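In defence of the old card

Every March I clean out my wallet, the drawer under the phone, and the biscuit tin where things go when they don't fit in the drawer. It takes most of a Saturday morning and I look forward to it more than a grown person probably should. I put the kettle on, tip the whole lot out on the table and start making piles.

This year there were 46 cards. Library cards, a swimming pass from when we lived in Plilton, two loyalty cards from the Markeck bakery (one stamp short of a free loaf, both of them!), a video shop membership, old work passes, and a student card with a haircut on it that I'd rather not discuss. Only 11 of them still do anything. My family's view is that the other 35 belong in the bin, and that I could put the useful ones on my phone and be done with the wallet altogether.

I do see their point. I've stood at the counter at Qaisi's chemist, patting every pocket of my coat while a lineup grew behind me, and I'd have given a great deal just then for a phone that knew who I was. And yes, the app is handy for the bus. But I'd like to say a word for the card all the same, the flat white laminated kind with a long number printed on it and a small colour picture in one corner.

For one thing, it gets old along with you. The corners go soft, the fine print wears down, and you have to tilt it under the kitchen light to get the glare off before you can read a thing. An app never looks any different from the day you got it, and when they change the colours overnight you can't keep the old one.

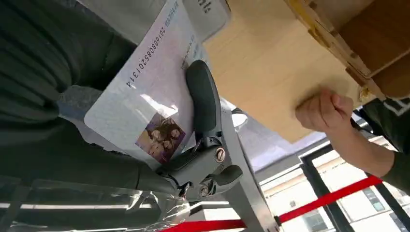
White card, long number, three faces in the little photo.

For another, a card can carry more than it was made to carry. A little photograph of people with their faces squeezed in close does something to me that the 219 pictures from our last holiday don't, and I think it's the size. You have to bring it right up to your nose. I've never done that with my phone, except when I've lost my glasses.

So I kept 24 of them, which is a compromise of sorts. The working ones went back in the wallet and the rest are in a Multora tea tin on the shelf above the toaster. The two bakery cards are at the very front. I mean to go in and ask whether they'll let me combine the stamps.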